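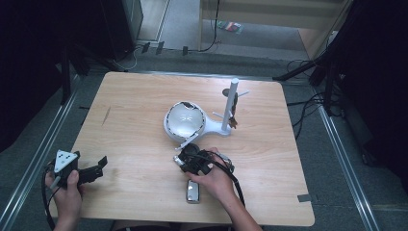 The Faltier is a pair of hand-held grippers for people who would sooner do a job than explain it. You hold one in each hand, you carry out the task on an ordinary table, and the recording becomes something an arm can learn from. Jewellery is our favourite torture test. A white stand with a round holder at one end, a post with two thin pegs and a dark brown ornament hanging off it will find every weakness in your wrists, your patience and your finger tips, in no fixed order. The right hand can be down by the stand while the left waits clear of everything, and both get recorded, including the waiting. Waiting is a skill. Most arms are bad at it.

What it's for

Small two-handed table work: hanging, sorting, setting upright, passing from one side to the other. If the task needs a crowbar, we make nothing for you. If it needs one side to keep still while the other fiddles, you're in the right place.

You don't need to write code to record. You do need to be able to hang a necklace, and several very senior engineers have had to go away and practise.

In the box

Left and right grippers
Two cables
Spare finger tips, one set
Table marker sheet
Printed quick guide (the long one is a download, and it is long)

The stand, the ornaments and the table are yours to find. We suggest a charity shop for the first two.

How recording goes

Plug both sides in and wait for the steady light. Squeeze each gripper fully shut, then let it open. Put your hands where the arms will start from, press record in Kolix, and do the task at the speed you'd use if somebody you respected were watching. Return to the start position and stop.

Kolix is our recording software and comes with the kit. It keeps the left and right sides in step and lets you bin a bad take with one key. You will wear out that key. We recommend 51 good takes before you train anything on a new task. Valeriano Salcedo, who set the number, has been asked why it isn't 50 and has declined to discuss it.

Fluffed takes are worth a second look before you delete them. A ring that slips and is calmly picked up again teaches an arm something useful. A ring that slips and is followed by language teaches it nothing, and the microphone is on by default.

Cables

Yes, there are cables. Run them down the outside of the wrist, leave slack at the elbow and tape anything that crosses the floor. We tried a wireless version in November and it was lovely for 10 minutes at a time.

By hand or from a distance

Faltier records the task directly in your hands, with no arm in the room. If you'd prefer to drive a real arm while it works, you want the Tamura remote station, which uses the same finger tips and the same software. It costs more and takes up a desk. Takes from one can be mixed with takes from the other in a single Kolix project, provided you label them, which you won't.

Details

Finger tips: swappable, squared ends
Opening: 100 mm
Connection: wired, both sides
Works with: Kolix 4 and later
Arms supported: Adon single and Adon twin (two-handed takes need the twin)

Ordering

Sold as a pair only. We are sometimes asked for just a right hand and the answer is still no. Replacement tips and cables are listed under Spares, where regular customers tend to end up.

Page last updated 6 August 2026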